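News > Community > Diplomatic Visits

Honorary Consul Begins June Program With Visit to Sornthorpe

SORNTHORPE, 24 April 2023 – The Town of Sornthorpe has confirmed that Honorary Consul Pornthip Ratanaporn will make an official visit in June, the first by a member of the consular corps since the town hall reopened.

Ms. Ratanaporn will be received by the mayor at the town hall and will sign the visitors' book before a public reception in the Holub Room. Seating for the reception is limited to 233 guests. Residents may request tickets in writing from the town clerk.

The program also includes a tour of the Vestis Library, where the consul will present 80 books in Thai and English for the children's collection, and a lunch with local employers hosted by the Vostar Foundation.

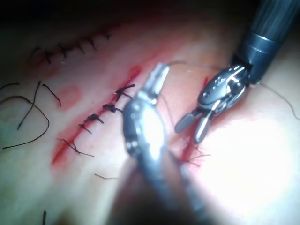
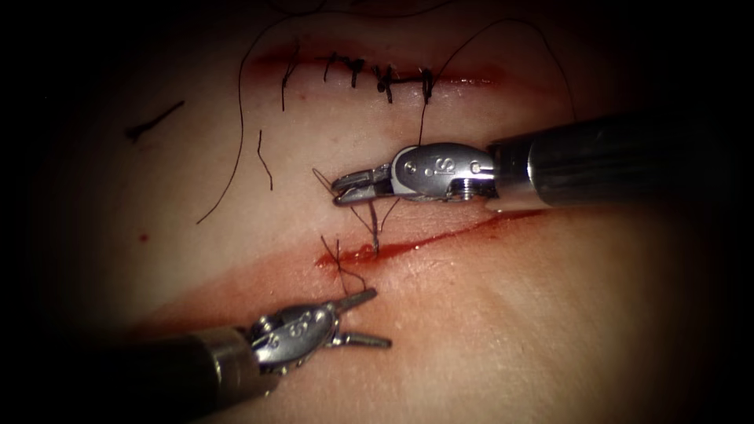
Instruments at work over suturing practice material.

Scholarship Announcement Expected

During the lunch, Ms. Ratanaporn is expected to announce the terms of a student exchange between Sornthorpe and schools in northern Thailand. The town council approved its share of the costs at its last regular meeting. Students who take part will spend one term abroad and will stay with host families.

Ms. Ratanaporn was appointed to her post six years ago and has responsibility for consular services in four counties. Her office handled 1471 requests for assistance last year, most of them concerning passports and family records.

Market Street will be closed to traffic on the morning of the visit. Parking for 400 vehicles will be available at the fairgrounds, and a shuttle bus will run to the town hall. The full schedule will be posted at the clerk's office once it has been approved by the consulate.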